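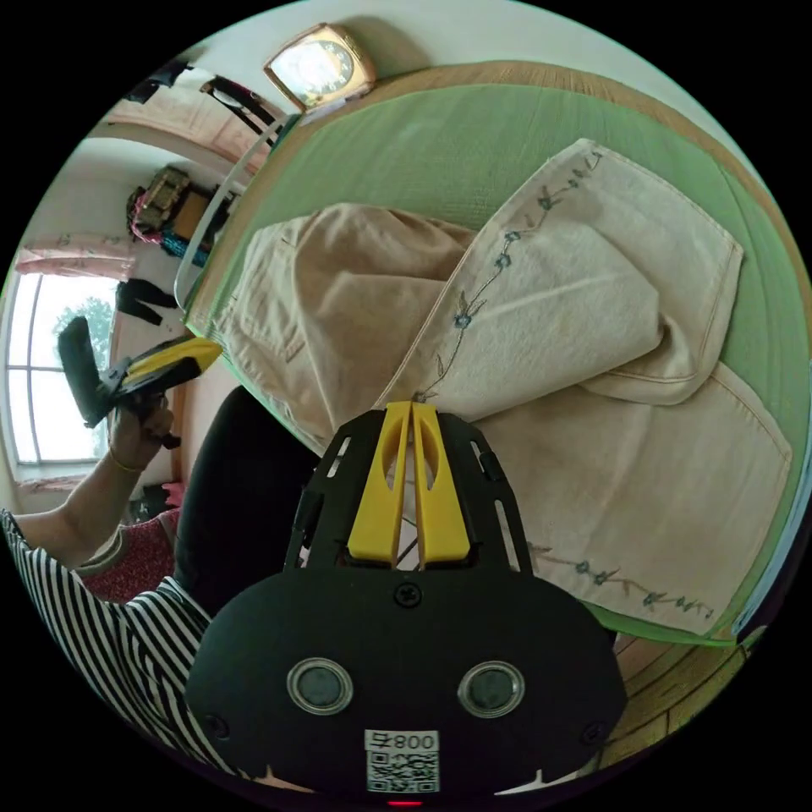 An Afternoon at the Kemeys Open House: Can a Machine Fold a Towel Yet?

4 min read

Kemeys opened its home chores program to visitors in November, and I went with one question. My sister runs a small guest house and does her own laundry. She wants to know when she can stop.

The visit came in two parts. In the first, people do the chores by hand with grippers while the grippers record what they do. In the second, a robot arm tries the same chores using what was recorded. Visitors got to see both, and Jolien Verstraete, who led our group, took questions the whole way through.

The recording is done in furnished bedrooms and kitchens. The folding is done on a bed, with a green mat under the work. The towel I watched was cream with blue flowers embroidered on it, and one side had been turned over on itself in a rounded flap. The two yellow fingers of the gripper were close together with their tips pressed into the cloth.

I had a turn with a pair of the grippers. They are harder to use than they look. Your own fingers feel for the edge of a towel without you thinking about it. With the gripper you have to look for the edge, push down a little, close, and lift to find out if you caught one layer or two. I caught two most of the time. My first bath towel took me four tries and came out crooked.

Verstraete said that new people need a few days before their folds are worth keeping. After that they aim for 200 folds of each kind of item before moving on. Mistakes are kept too if the person fixes them, so the arm can learn how to recover.

The robot room was down the hall. Washington Bragança ran the demonstration and did not oversell it. The arm pair, which they call Flekell, was given a stack of hand towels one at a time. It folded 17 of them well enough that I would put them in a guest bathroom. It left some 29 in a state I would have to redo, mostly because a corner slipped or the second fold landed off center. Thick towels went better than thin ones. A pillowcase stopped it completely, and Bragança reset it by hand.

Speed is the other problem. One hand towel took it longer than it takes my sister to fold a small pile.

I asked about beds. Albane Baudry works on that side and said they can get a flat sheet pulled roughly straight, but tucking a corner is still done by people only. Fitted sheets are not on the schedule. Picking clothes up off a floor and dropping them in a hamper is the chore she thinks will be ready first, as it doesn't matter how they land.

There was coffee afterward and a price list for trial units, aimed at hotels and commercial laundries. No home version is listed. The cheapest setup needs a fixed table and a clear space on all sides, so it would not fit in my sister's laundry room even if she had the money.

Practical notes for anyone going to the next one: the tour lasts most of an afternoon, parking is behind the building, and you should sign up for the gripper session at the front desk as soon as you arrive. Our group filled it before the talk started. Bring a towel from home if you want to see how the arm handles one it hasn't met. They allowed that, and a man ahead of me had brought an old beach towel. It got folded on the second attempt.

I told my sister to ask me again after next year's open house.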